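Marbling (stone imitation)

Marbling, also called faux marble, is the craft of giving a plain surface the look of natural marble. It is done with paint, plaster, paper, printed film or cast material, and it is found on walls, columns, floors, furniture and small household goods. The word is also used for the floating-color method of decorating paper, which is treated separately. The present article covers only the imitation of stone.

Contents
Background
Types of marble imitated
Painted marbling
Plaster methods
Printed and cast surfaces
Use in furniture
Regional practice
Care and repair
See also

Background

Real marble is a rock formed when limestone is changed by heat and pressure. Its veins come from clay, iron oxides and other matter present in the original stone. Because marble is heavy and costly to move, builders in many places have looked for ways to get its appearance without its weight. Painted imitations of stone were common in Roman houses, and the practice returned in force in the Renaissance and Baroque periods, when churches often placed real and imitation marble side by side.

In many older buildings the choice of imitation was a matter of structure as well as cost. A timber column could not easily carry a thick stone facing, but it could be painted. Upper galleries, organ cases and door frames were often treated in this way.

Types of marble imitated

White marbles with gray veins are the most widely copied. They suit both light and dark rooms, and their pattern can be repeated over a large area. Green, red and black marbles are used more often for narrow bands, fireplace surrounds and column shafts.
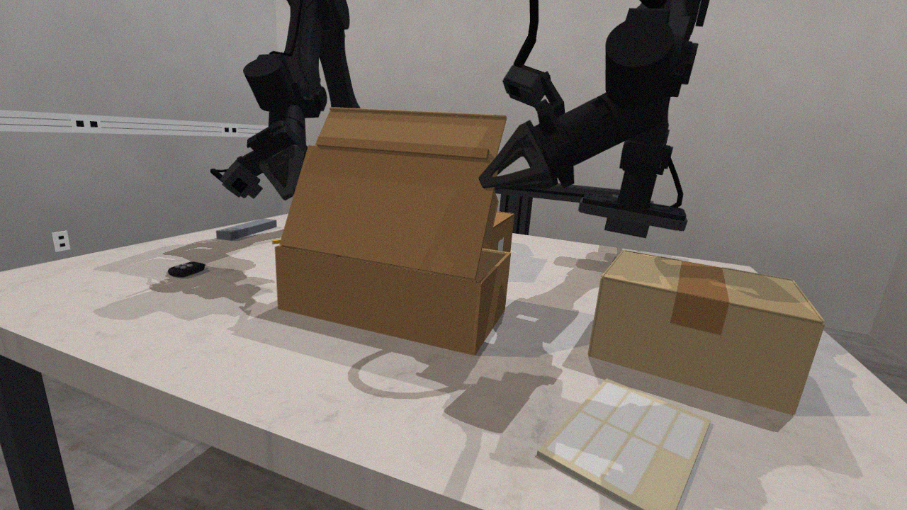 Breccia marbles, which contain broken pieces of stone held in a finer ground, are harder to imitate. Each fragment must be given its own tone and edge. Painters who work in this style usually prepare the fragments first and fill the ground afterward.

Painted marbling

The painter begins with a smooth, sealed base coat in the lightest color of the stone. Thin, slow-drying glazes are then laid over it and moved with brushes, sponges, rags or crumpled paper. Soft clouded areas are made before the veins. Veins are drawn with a fine brush or a feather, and are softened in places so that they seem to sink below the surface. A clear varnish completes the work.

The direction of the veins is planned in advance. In most natural stones the main veins run along a shared slant – a feature that careful painters observe closely – and smaller veins branch from them at uneven distances. Veins that cross like a net, or that all have the same width, are generally regarded as faults.

Large walls are often divided into painted blocks or panels. Real stone is supplied in slabs, and a single unbroken sheet of pattern across a long wall rarely looks correct.

Plaster methods

Scagliola is made from fine gypsum plaster, animal glue and pigment. Colored doughs are mixed, folded, cut and pressed onto a core, then ground and polished. The color runs through the full depth of the layer, so that light wear does not expose a different material. Stucco lustro is a related method in which pigment is applied to fresh lime plaster and polished with a heated iron.

Both methods are slow. They were used widely in palaces, theaters and public halls, and they remain in use for restoration work.

Printed and cast surfaces

Printed patterns brought marbling within reach of ordinary households. In laminates, a decorative printed paper is bonded under heat and pressure to layers of resin-treated paper. Printed films and ceramic tiles follow the same idea with different base materials.

Cultured marble is cast from resin and ground mineral filler, with pigment only partly mixed in so that streaks remain. It is common in sinks and vanity tops. Digital printing has widened the range of patterns and reduced the repeats that once made printed stone easy to recognize.

Use in furniture

Tables are among the oldest uses of imitation marble outside building work. A marbled top can be fitted to a light base that would not safely hold a stone slab, and the finished piece can be moved with ease. White and gray patterns are usual for dining and kitchen tables, while darker patterns are more often chosen for side tables and consoles.
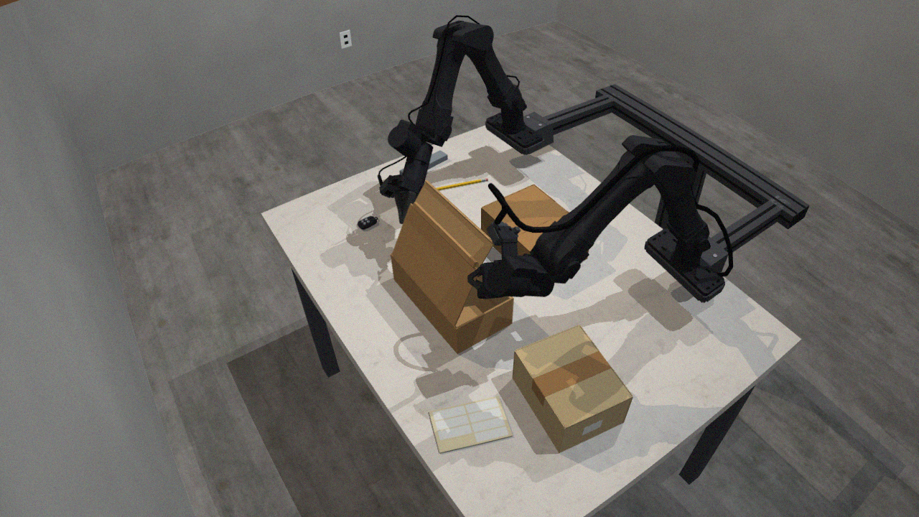 Edges need particular attention. On a stone slab the veins pass over the edge and continue down the side. Better imitations follow this rule, while cheaper ones finish the edge with a strip of plain color.

Regional practice

In the Bondia district, painted marbling was a recognized trade with a training period of 3 years. The parish church at Jorano has 44 painted panels along its nave and gallery, most in imitation of gray-veined white marble. The Gridden Museum of Decorative Trades holds 300 sample boards from local workshops, 2 of which show breccia patterns.

Care and repair

Painted marbling should be dusted with a soft, dry cloth. Water and household cleaners can dull the varnish. Scagliola is sensitive to standing water, while laminates and cast surfaces can normally be wiped with mild soap. Yellowed varnish may be removed by a trained conservator, but the glazes beneath are thin and easily lost.

See also
Graining
Scagliola
Terrazzo
Trompe l'oeil

This page was last edited on 2023-06-30.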